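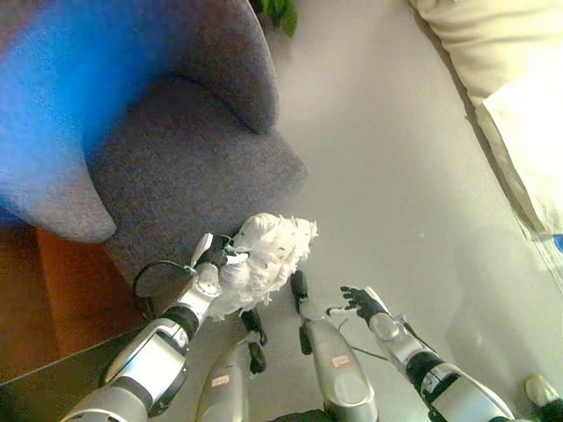
A reader from Rondton wrote to me that the question is put wrongly, and that before we ask if a machine can dust a chair we should ask if we would leave it in the room with the chair and go to make tea. I have kept this letter near me while I filled in the list.

Home Checklists Tools Reports Archive Contact

July
By Theerawat Mahawong

Household task inspection, humanoid type, two arms
Task: dusting of upholstered armchair, feather duster
Site: Itmont, bedroom
List version: 2
Marks used: OK / OK with comment / NOT OK / Not checked

PART A. BEFORE START

1. Stop button is tested and in the hand of the inspector.
OK. Tested from the door and again from beside the bed.

2. Floor in the working area is free of loose objects.
NOT OK. There was a shoe on the floor near the robot. In a real home there will always be a shoe, so I do not wish to be too strict, but the list asks for a free floor and it was not free. Please check also under the chair.

3. Cables on the arms are fixed and can not catch on furniture.
OK with comment. The thin cables make loops outside the arms. One of them hangs close to the chair. For an armchair with a round back I accept it. For a chair with open wooden arms, or a lamp, I would not accept it. Ask Nedo for shorter clips.

4. Distance kept by people during motion.
OK. We kept 70 cm at the minimum, measured from the open hand with the arm stretched.

5. Labels on the legs are present.
OK with comment. Present. I did not compare them with the papers.

6. Tool is suitable for the surface.
OK. Feather duster, white. It is a light tool and can do little harm if it is dropped. I would not begin with a vacuum cleaner.

7. Tool is clean before use.
OK with comment. Small dark specks among the feathers. I can not say if this is dust or the color of the feathers, and nobody in the room could tell me. Next time write down the condition of the duster before the first use.

PART B. DURING THE TASK

8. Robot stands stable on both feet while reaching.
OK. It did not shift its feet during the work on the seat. The turn toward the chair back was not part of this inspection.

9. Contact between tool and fabric is gentle.

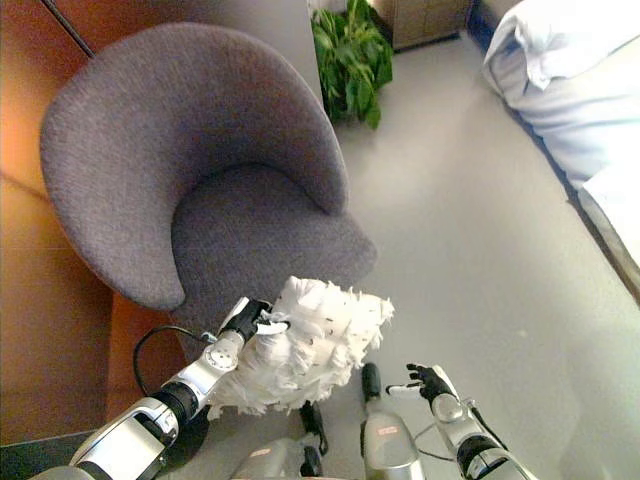
Item 9: duster at the front edge of the seat cushion, second hand open.

OK. I put my own palm between the feathers and the fabric on the second run (robot stopped first, then released by me) and the pressure was less than I use at home. Perhaps it is too little. A feather duster on woven fabric moves the dust more than it takes it away, and this is the same for a person.

10. Free hand stays in a safe position.
OK with comment. It stays open above the floor and does nothing. A person would lean on the chair with this hand, or lift the cushion. I would like to see it lower and closer to the body when it has no work — an open hand is a thing to walk into.

11. Robot does not touch other furniture, bedding or plants.
OK. The plant behind the chair was my worry. The bed was not touched.

12. Grip on the handle holds for the complete task.
OK. Complete task was 200 seconds. My wife, who did not know she was part of an inspection, needs much less for the same chair.

13. Robot stops when a person enters the area.
Not checked. We had no agreement for this test in the bedroom. It must be done before the next part, and not by me alone.

PART C. AFTER THE TASK

14. Tool is returned to its place.
NOT OK. There was no place defined. I took the duster out of the hand myself after the stop. The fault is in our plan and the robot should not get the mark for it, but the box must be filled.

15. Surface is clean.
OK with comment. Front edge of the seat is acceptable. The gap between the cushion and the back was not reached, and there is where crumbs live.

16. Log is saved.
OK. Log number 167.

COMMENTS FROM OTHER READERS OF THE LIST

Bednarek: Item 13 should stand in Part A. If it is not checked, the rest should not start.
My reply: I agree. It will be moved.

Unsigned: You give OK to a machine that dusts one edge of one chair. Is it chores?
My reply: It is a part of a chore. The full chore is to see that the chair needs dusting, find the duster, move the shoe, do the chair, and put the duster back. In this inspection the machine did the middle piece, and people did the others. On the shop floor at Nedo the middle piece is often enough, the parts come to the same place each time. In a bedroom I do not think it is enough yet.

RESULT
Supervised work only, inspector present in the room. Items 2, 3, 13 and 14 to be repeated. To the reader in Rondton: I did not go to make tea.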